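Watdale Play Room - progress report for March
Prepared by Melati Hidayat for the Krishnan fund

Work since the last report has been on the table corner, the sorting sets and the Saturday sessions. The books and reading rug were covered last time and have not changed.

Spending
The grant for this stage was 3706 dollars. Shelving and the second table took most of it. We have 300 dollars left, which we would like to carry over for replacement balls and bins. Receipts are with Rohani Liem and can be sent on request.

Table corner
The green table is now set up for tidy-up and sorting play. It has a large gray mat on it, with rounded corners and block lettering across the middle. The mat gives the children a clear area to work in, and the balls roll less on it than they did on the bare top. It has picked up faint marks, and Slamet Ginting is trying a milder soap on it. 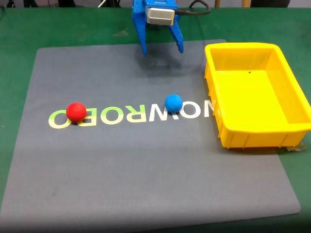
We dropped the idea of a raised edge for the table. Hafiz Chin made a trial piece out of scrap wood, but smaller children had trouble reaching over it. The trial piece has gone back to the workshop and there was no cost to the grant.

Sorting sets
The basic set is kept very small: a red ball, a blue ball and a yellow plastic bin, open at the top, with a thick rim and ribbed sides. The child starts with both balls out on the mat and the bin at the right, then puts the balls away one at a time. We began with larger sets, and the younger ones lost interest before the end. With two balls most of them finish and ask to go again.

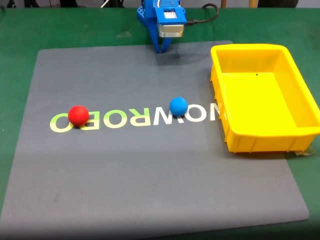
Older children get the same layout with a spoken instruction, such as blue first, then red. Rizal Yeoh wrote the instruction cards, 84 in all, and Prirus printed them. A few have spelling mistakes and will be reprinted with the next order.

We have had one complaint from parents, about noise when balls are dropped into the bin from a height. A piece of felt in the bottom helped but did not stay down. We will try gluing it in one spare bin before doing any others.

Sessions
The play room was open every Saturday morning during the period, apart from one closure for the heating repair. There were 200 visits in total. This counts repeat visits, so the number of families is lower. The first hour is still the busiest, and we now take the table corner in turns of ten minutes during that hour.

Delays
The low stools ordered from Stustance have not arrived. The supplier has given us a new delivery date twice. For now the children stand at the table - this works for most of them, but three need a step.

Next stage
Glue and test the felt lining. Reprint the cards. Chase the stools, or cancel the order and buy locally if there is no firm date by the end of next month. Please let Melati know whether the remaining money can be carried over, as Rohani needs to place the ball order before the new term.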